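Pristomden Allotment Diaries: a transcribed collection of garden notes

Read me first 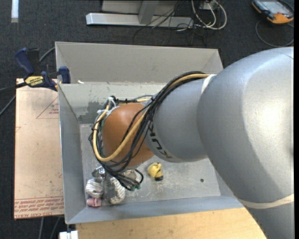

Welcome, and thank you for taking an interest in the Pristomden diaries! This folder holds typed-up copies of the notebooks kept by plot holders at the Pristomden allotments, together with a word list, an index of plants and a few pages of background that I hope will save you some head-scratching. I have tried to write it all down in one place (my co-editor Meenakshi Upadhyay says I have written it down in three places, and she may well have a point, so do tell us if anything is repeated).

What is in the collection

There are 850 diary entries, taken from 6 notebooks. Most entries are short, a line or two on what was sown, what came up and what the slugs had. A few go on for pages, especially in the Grube notebook, whose writer had a great deal to say about leeks and even more to say about the water trough. Each entry is a plain text file of its own, and the name of the file gives the notebook first and then the entry number, so that grube-212 is entry 212 of the Grube notebook.

entries: the diary entries themselves
plants: an index of every plant mentioned, with spellings as written and the usual modern name beside them
words: a list of local and old-fashioned words, with our best guess at the meaning
notes: bits and pieces on the plots, the paths and who took over from whom

How the typing was done

We typed everything by hand from the notebooks. Meenakshi did the first pass and I read each page back against the paper, usually at my kitchen table with a good lamp and a magnifying glass. Spelling has been left alone. If the writer put "brocolli", then brocolli it is, and you will find it under broccoli in the plant index. Crossings-out are kept inside square brackets with the word "struck" in front. Anything we could not read is marked with a question mark, and there are more of those than I would like in the Skasora notebook, which spent a winter in a leaky shed and has the stains to prove it.

Dates were the hardest part. Plenty of entries say only "Sat." or "after the frost", and two of the writers never bothered with the year at all. Where we could work it out from the entries on either side, we put the year in the top line of the file with the letter g for "guessed". Where we couldn't, the line says "undated" and the entry stays in the order it has in the notebook. Please don't treat a g date as firm if you are using it for anything to do with weather.

Things to watch out for

The growing season is covered far better than the winter. August is the fullest month by a long way, with everyone complaining about beans, and December hardly appears. The same nickname is sometimes used for two different people, so "Old Tom" in one notebook is not the "Old Tom" in another. Weights of crops are as the writers gave them, in pounds and ounces, and I have my doubts about at least one of the marrows.

We have taken out house addresses and anything about a neighbour's health or money. This affected 30 entries, and each of them carries a line to say that something has been removed.

Using the files

You are very welcome to use the diaries for teaching, for local history or simply for finding out when to put your onions in. Please mention the Pristomden diaries and link back to this page if you can. If you would like to print a large part of the collection, drop us a note first, as two of the families have asked to be told.

Changes in this version

Updated November 11, 2019
Added the plant index, now 440 lines long
Split the entries that had been run together in the Skasora notebook
Corrected "teasel" to "tansy" in the word list, with thanks to the sharp-eyed reader who wrote in

Still to do: the loose sheets tucked into the back of the Grube notebook, which are mostly seed orders and one very good recipe for piccalilli.

Simin Ghasemi and Meenakshi Upadhyay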